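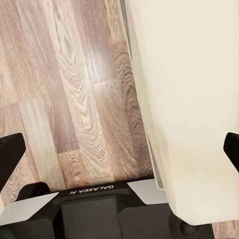

Fig. 3. Wood-grain floor, seen from above.

3. Placing and starting the Estard room sensor

This section explains how to find a good place for the Estard, how to fix it, and how to start the first measurement. Please read all of section 3 before you drill. The connection to the Clokstead heating controller is described in section 4.

3.1 What you need

The sensor, the wall plate, the bag with two screws and two plugs, and the batteries are in the box. You also need a pencil, a small spirit level, a drill and a screwdriver. For a first trial you can use the adhesive pad, but it is not suitable for wallpaper or for fresh paint.

3.2 Choosing the room

One sensor is enough for one room. If two rooms are connected by a wide opening without a door, treat them as one room and put the sensor in the part where you sit most of the time. Kitchens and bathrooms are possible, but the humidity values will jump a lot and the alarm should be set to "slow" (see 5.3).

In rooms with floor heating, do not leave the sensor on the floor or on a low shelf, also not for a test. The reading will be that of the floor and the controller will close the valves too early. This applies for stone, tile and wood in the same way.

3.3 Choosing the place on the wall

1. Choose an inside wall. Outside walls are colder than the air in the room.
2. Keep one arm's length from radiators, lamps, televisions and the warm side of a refrigerator.
3. Check the wall in the morning and again in the late afternoon. Direct sun must not reach the sensor at any time of day.
4. Do not use the space behind a curtain, behind an open door or inside a shelf.
5. Make a pencil mark at the chosen place and leave it there until you have finished step 3.4. 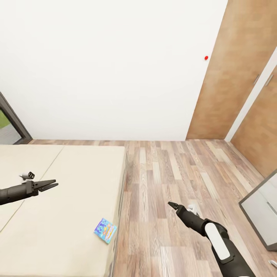
The height of the sensor matters more than most customers expect. Warm air collects under the ceiling and cool air stays near the floor, so a unit that is mounted too high will report a room that is more comfortable than it feels. Eye level of a standing adult is a good compromise and also makes the display easy to read. The red dot on the white wall is at roughly this level, close to the wooden door. A place near a door is allowed when the door leads to another heated room. If it leads to an unheated hallway or to the outside, move farther along the wall, to a place where you feel no draft on the back of your hand when the door is opened.

Note: In a child's room the sensor can be mounted lower, but not lower than the top edge of the light switch.

CAUTION: Before drilling, check for electric cables and water pipes with a suitable detector. Cables often run straight up from a light switch or an outlet. If you are not sure, ask an electrician.

3.4 Fixing the wall plate

1. Hold the wall plate on the pencil mark with the arrow pointing up.
2. Put the spirit level on the top edge and correct the plate.
3. Mark the two holes through the plate and put the plate aside.
4. Drill the holes, clean out the dust, and push in the plugs until they are flush.
5. Screw on the plate. Tighten by hand only. A bent plate will not hold the sensor.

On a hollow wall, please replace the supplied plugs with ones made for plasterboard.

3.5 Inserting the batteries and starting

1. Push the tab on the bottom of the sensor and take off the back cover.
2. Insert the batteries. The plus sign must face the plus sign in the compartment.
3. Wait until the display shows "4" and counts down to zero. During this time do not press any button.
4. Close the cover and hang the sensor on the wall plate. You must hear a click.
5. Hold the round button until "F" or "C" blinks. Press again to change between the two, then let the display rest.

The target temperature is set to 68 °F when it leaves the factory. You can change it later with the arrows.

Note: In the first hour the sensor still carries the warmth of your hand and of the box it came in. Please do not compare it with another thermometer before this hour is over.

3.6 Learning period

After the start the sensor learns the habits of the room for 14 days. In this period a small leaf is visible in the corner of the display. Use the room as you normally do -- open windows, close doors, cook, sleep. Do not take the sensor from the wall, or the learning period begins again from the first day.

The memory holds 3,629 readings. When it is full, the oldest reading is replaced by the newest one. If you want to keep the older values, export them first (see 6.1).

3.7 If something is not right

Display stays dark: Take out the batteries, wait one minute, and insert them again. Check the plus signs.

Display shows "--" in place of the temperature: The sensor is outside its measuring range, or the protective film is still on the air slots. Remove the film.

Temperature seems too high: Look for a heat source on the other side of the wall. Chimneys and hot water pipes are the usual reason.

Temperature seems too low: Air can come out of the screw holes or from an empty cable pipe behind the plate. Close the opening with a little putty.

Sensor falls from the plate: The plate is bent or the screw heads stand out too far. Loosen both screws by half a turn and try again.

Text of section 3: Simin Abbasi. Checked by Jörg Böttcher. Revised in August, with new wording in 3.3 and 3.6.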